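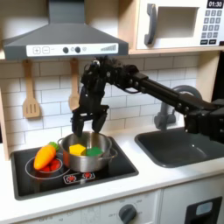
Lo del visado para Drullerstead me ha costado tres meses y bastantes canas, así que os lo cuento por si alguien anda con lo mismo. La web del consulado lleva caída desde mayo (sale una página en blanco con un escudo y ya) y por teléfono salta un contestador que te manda... ¡a la web! Al final lo fui resolviendo a ratos desde la cocina, con los papeles desparramados y el móvil en altavoz, y entre llamada y llamada miraba una olla plateada con dos cubos blanditos dentro, uno amarillo y otro verde. Ese fue el menú de la temporada, más o menos.

A ver, lo que piden: pasaporte con 6 meses de validez, dos fotos con fondo claro, reserva de la primera noche y el formulario por duplicado, firmado en tinta azul. Yo lo firmé en negro y me lo devolvieron, 15 días perdidos. La tasa son 83 euros y solo aceptan giro postal, ni tarjeta ni transferencia.

Quien me salvó fue Hanneke Boersma, que lleva la pensión de Otcombe donde voy a dormir. Me mandó la carta de invitación en cinco días y encima me pasó el correo bueno del consulado, el que contestan de verdad. Si me escribís, os lo paso.

Ahora me falta mirar el ferry desde Gavwood, que los horarios tampoco los encuentro por ningún lado.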